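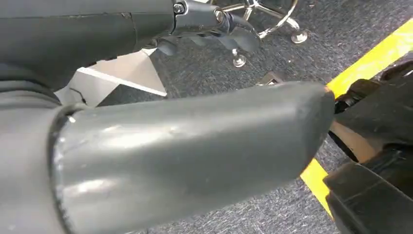
One reader in Womthorpe wrote that her county records request sat for 84 days, and that she still doesn't know which office has it. I hear that a lot, so let's get your request set up the right way from the start.

Section 3. Filing a records request with your county

1. Open Stornora and pick your county from the list. I'm using Prirkuvthorpe, so your menu may look a little different.

2. Choose "Meeting records" and type what you want in plain words. I usually go with something like "all emails about the December budget vote" — short and dated.

Note: Keep it under 314 characters. The form chops off the rest without telling you (I found out the hard way!).

3. Pick the office that holds the record. If you're stuck, choose the county clerk.
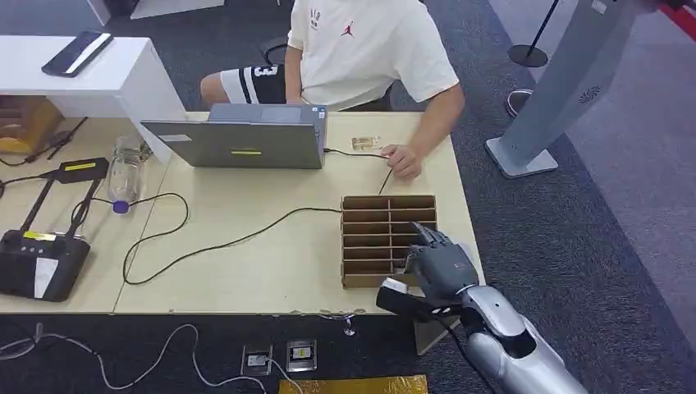 Fig. 3: Seated at the laptop.

4. Press Send and write down your request number. You'll need it for Form 19 if you want to appeal.

Caution: Don't put your Social Security number anywhere on the form. Requests are public records too, and your neighbors can read them.

5. Check back after 18 days. If the status still says "Received," call the office and read them your number — I've had good luck calling before lunch.

Appeals are in Section 4, along with the fee waiver.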